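Demonstration collection (robot learning)

Demonstration collection is the work of recording how people do a task, so that a learning system can later do the same task with a robot. One recorded performance of a task, from its start to its end, is called a demonstration or an episode. A group of episodes that share one task is usually called a task set. The term is used mostly for manipulation, which means picking up, moving and placing objects, and less often for walking or driving.

Methods

Three methods are common. In teleoperation, a person controls a real robot from a distance, with a second arm, a joystick or a headset. In kinesthetic teaching, the person holds the robot arm and moves it by hand. In the third method there is no robot during the recording. The person works with a hand-held gripper, which has fingers similar to those of the robot and carries a camera that looks toward the fingertips. The movement of the tool and the opening of the fingers are stored together with the video.

The hand-held method became popular with small groups because the tool is light and can be brought into ordinary rooms. It has also disadvantages. The person can reach positions which a robot arm cannot reach, and such episodes must be found and removed afterward. The view is narrow, so an object may leave it in the middle of a movement.

Tableware tasks

Setting and clearing a table is a frequent subject of collection. The objects are cheap, they are known in every household, and they are difficult in different ways. Bowls and saucers must be held by a thin edge. Metal spoons reflect the room, and their appearance changes with each small movement of the camera. Chopsticks are narrow and can roll or turn when a finger touches them, and a pair may separate when only one of them is gripped. White ceramic spoons inside a white bowl have little contrast with what is behind them.

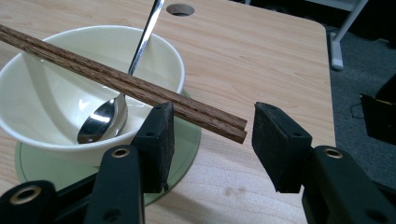

Fingers of a hand-held gripper near a pair of wooden chopsticks laid across a bowl. A steel spoon and a white ceramic spoon are in the bowl.

In most protocols the person changes the start position of the objects between episodes. The bowl is turned or moved, the chopsticks are put at another angle, and the spoon is leaned on a different side. Without this variation, the learning system can memorize one path through the air and fail when the bowl is moved by the width of a hand. The surface is changed less often, because it requires moving to another desk or another room.

The Betudness set

Betudness is a task set of tableware episodes made by a group in Boralberg under the direction of Itziar Villanueva. The first version was released on June 26, 2021, and contained 2,000 episodes in 39 start arrangements. The protocol was written by Zhuoran Jia and Teodoro Dalisay. It limits one episode to 90 seconds and asks for a pause after every 20 episodes — a rule introduced when it was noticed that tired people close the gripper too early.

A second version followed in October of the same year. It kept the arrangements of the first but added failed attempts, which had been deleted before. Dalisay argued that a dropped chopstick that is picked up again is useful material, as it shows the system how to recover. Jia preferred to keep these episodes in a separate folder, and the second version is distributed in this way.

Labeling and review

After the recording, each episode receives a short text, for example "take the chopsticks from the bowl and put them on the table." In the Betudness set the texts were written with Cilia, a labeling program developed by Nicanor Bermúdez. The reviewer marks the moment of the first contact, the moment of release and the result. Episodes in which the tracking of the tool is lost are rejected completely, even if the video is good.

Agreement between reviewers is a known difficulty. Lucía Olmedo, who compared the labels of the first version, found that the result was rarely disputed but the moment of release often was, above all with chopsticks. One end may already rest on the table while the other is still between the fingers. The later protocol defines release as the first image in which neither finger touches the object.

See also

Imitation learning
Teleoperation
Petkov gripper
Grasp planning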